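## The fitness numbers don't add up at Larnton

Larnton have won nine of their last 17 league matches, and if you believe the club, the reason is a pre-season spent running up hills. I've heard this before. Every rugby side that strings a few wins together discovers that it is fitter than everybody else, and every side that loses the same games by a kick was "unlucky."

Look at when the points come. Larnton have been outscored in the last quarter of matches this season, badly so away from home. At Sperling they led at the break, gave up two tries off their own lineout and hung on because the home kicker missed from in front. Fitness had very little to do with that.

Head coach Pirjo Peltonen prefers to talk about tackles. Her side made 151 of them against Sosar, a figure the club has repeated all month. It sounds heroic. It also means Larnton hardly had the ball, and a team that tackles that much in November will be short of flankers by spring. Fengying Lei has already played 80 minutes in every match, and her carries have been getting shorter.

What has improved is the scrum. Hongmei Du moved across to tighthead and the penalties against stopped coming, which is a duller story than hills and probably a truer one. The next three opponents all scrummage better than Sosar did. If Larnton are still in the top four after that, I'll start listening to the talk about conditioning.

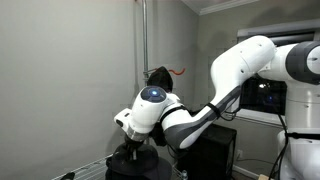
Yanling Peng writes that the Sperling match was lost by the home side's kicker and won by nobody, but that I'm too hard on Lei, who has been carrying into two defenders all season because the backs outside her stand too deep.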